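Shop notebook, November, back bench

Second week on the sourdough proofing box and I think I finally know why it runs hot on one side. Quick recap for Radu, who missed the last two entries: it's the plywood box with the old seedling mat in the bottom, a Kinnear thermostat I got used, and a probe hanging from the lid. Target is 24 C. I set it before lunch, put in two jars of starter from the same batch, and the left jar was way ahead of the right one by mid-afternoon. Same flour, same water, same jar! 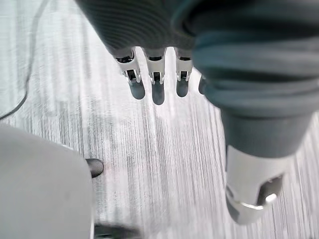

Flour first, before I blame the box again. I've been feeding with the Tindgate whole wheat and it soaks up more than the white did, so the starter goes stiff and climbs the glass in a dome instead of going flat and soupy. I tried scoring the top of the stiff one with a fork to see how the marks opened up, and got fine curved lines side by side, a lot like the ridges across the dark palm of that hand. They'd spread apart by the next check, which made them easier to read than a rubber band on the jar (the band slides, I've given up on it). Jar weight with lid is 883 g, writing that down so I stop emptying the thing to find out. Fed total with jar should be under 900 g or it goes over the rim.

Now the box. Moved the probe down to jar height and the left side really was warmer. The mat had bunched up under the left jar. Flattened it, taped the corners, put a wire cooling rack over it so there's a gap for air. Yurani Castaño says to put a pan of water in there too, for humidity, and I will, but one change at a time or I'll never know which one did it.

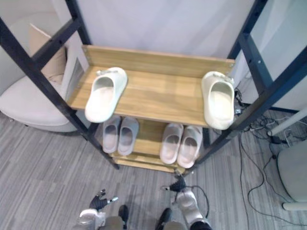 Does the starter need the box at all once it's strong?
Only in the cold months. In summer it does fine on the counter, and the box is really for the dough, which sulks in this building from October on.

Bulk rise is next. I want to try the Lanell tub with the straight sides so I can read the volume off the side instead of guessing. 164 g of starter in the test loaf, same as last time, salt held back till after the first rest.
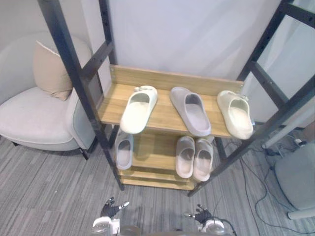
Page last changed: November, 4:40 pm

Loaf came out! Good color, a bit tight near the bottom, so I probably cut the bulk short. Radu, if you're in before me, please feed both jars and leave the lid cracked. Don't touch the dial, it's touchy and I have a pencil line on it.

To do: longer probe wire, ask Unadel if they still sell the small mats, try the water pan.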